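Astari Two-Tier Desk Rack
Set-up Guide, Section 4: Placing and loading the rack

Assemble the rack as set out in Section 3 before you begin. All screws must be fully tightened.

4.1 Positioning

1. Clear the part of the desk where the rack will stand. Brush away grit and loose paint flakes, which can mark the feet.
2. Set the rack down with the scalloped side panels upright and the front rails facing you.
3. Leave a gap of 15 mm between the rack and the wall.
4. Press down on each corner in turn. If the rack rocks, loosen the lower rail screws by half a turn, press the rack flat and tighten them again.

Note: The rack is 462 mm wide. Do not let any foot overhang the edge of the desk.

4.2 Fitting the upper panel

1. Peel the film from both faces of the clear ribbed panel.
2. Lower the panel into the upper tier, back edge first.
3. Push the front edge down until it rests behind the front rail.

Caution: Do not lift the rack by the panel.

4.3 Loading

1. Load the lower tier first. Tall tins and other heavy items belong here.
2. Stand tins upright on their bases, with labels facing forward.
3. Check the height of each item before sliding it in. Clearance on the lower tier is 141 mm at the back; taller items must stand at the front.
4. Place light items on the upper tier and spread them evenly.

Caution: Do not load the upper tier with over 2000 g. Opened tins may have sharp rims. Handle them by the sides.

Note: Wipe the rack with a dry cloth only. Solvent cleaners will cloud the panel.

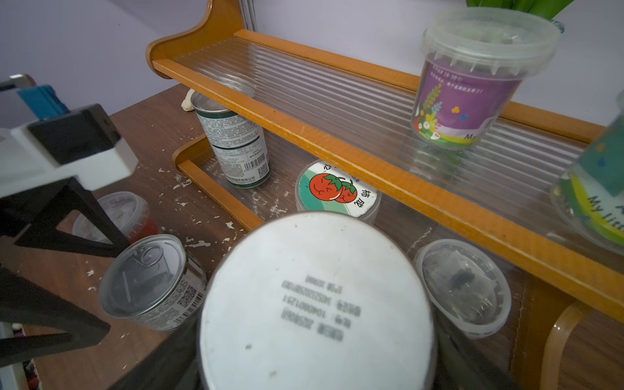
Can full tins be stored on the upper tier?

Small ones can, provided the total stays within the limit in 4.3. Keep large tins on the lower tier.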